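11/25/19

Back on the Prustthorpe water samples, and I have to say I'm a lot happier with them than I was in September! The hardness numbers are finally settling down. I reran the two well samples I was worried about (the ones from the Flelton side, where the pipe runs under the old dairy) and the duplicates agree nicely. Last time they were all over the place and I blamed the indicator, then the buret, then myself — in that order.

What I changed: made the buffer up fresh, stopped topping off the old bottle, and titrated on the white tile under the window instead of over by the sink. The end point on this stuff goes from wine red through a muddy purple and then blue, and under the yellow lights I swear the purple lasts forever. By the window it's an easy call. I also slowed way down near the end, one drop and swirl, one drop and swirl, which is boring but there you go.

Well 2 came out at 400 mg/L as calcium carbonate, so very hard. Anybody living out there must go through kettles like crazy. The creek sample is 39, which is soft enough that I used a bigger sample volume to get a decent reading off the buret. Should've done that from the start. Note to self: write the sample volume on the sheet BEFORE titrating, not after, when I'm guessing.
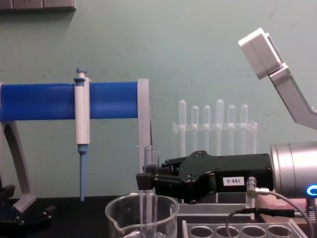 Zhuoran Xia read through all of it this afternoon and thinks the creek number is fine but wants a blank run with the same water I use for rinsing, on the grounds that a sample that soft can get thrown off by hardly anything. Also asked whether I'd let the creek bottle come up to room temperature before I opened it. I had, but I didn't write it down, so it may as well not have happened. Fair point on the blank and I'm annoyed I didn't think of it.

So, next:

- blank on the rinse water, same volume as the creek sample
- check the Bindico strips against well 2 (they top out way too low, I think, but people keep asking me about them)
- ask Pan for the site map, the good one with the elevations
- label the spare bottles, the marker rubs off in the fridge so use tape

We're nearly out of the pH 10 buffer again — there's maybe enough for the blank and one repeat. I'll make up another batch before I touch the rest of the Flelton bottles. Fume hood for the ammonia, please, whoever gets there first. I could smell it from the hallway last time and it was not my best morning.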